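Wiping down a table is an awkward job for a legged robot. The cloth has no fixed shape, the force needed changes with the surface, and every push against the tabletop shifts the load at the feet. A method called Tallach, developed at the Misberg laboratory by Mio Tamura and Jingyi Song, treats the three problems as one.

Most controllers for this kind of work split the body in half. The upper part tracks a path for the hand, and the lower part reacts to whatever disturbance arrives. The delay between the two is short, but it limits how hard the arm can press before the robot has to step back. Tallach removes the split. A single policy reads joint positions, motor currents and the view from the head camera, and it outputs targets for the arms and legs together.

Training used 2900 demonstrations, all recorded by operators who moved the robot remotely while seeing what its head camera saw. Glass tabletops were added in the later sessions. They are hard on depth sensors, which tend to return the floor, the table base or a bright reflection in place of the surface itself. A robot that trusts such a reading will reach too low. 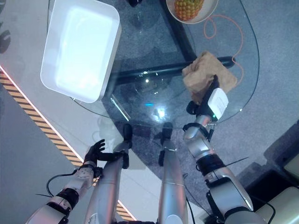 Tamura and Song therefore gave depth a small role near contact. Within the last few inches of a reach, the policy leans on motor current to decide that the hand has arrived. Vision is used mainly to find the edges of the cloth and to keep the arm clear of other objects on the table.

The team compared Tallach with a split controller trained on the same data. On a task that required pressing on a cloth and dragging it to a marked spot, the split controller finished 23 percent of its trials. Tallach finished 73 percent. Both versions started from the same stance, and a trial ended if the robot took a step.

The failures that remain are mostly of one type. When the cloth bunches up under the gripper, the current signal rises early and the policy reads the extra thickness as the tabletop. The arm then slides with too little pressure and leaves the fabric behind. Song has tested a short second press to flatten the fold, at a cost of up to 3 seconds per attempt. It helps with thin cotton and does little for heavier cloth.

The next round of tests will use Skoltden, a tactile pad that fits over the fingertips. Tamura expects it to separate fabric from glass more reliably than current alone, although the pad's wiring has to survive repeated sliding first.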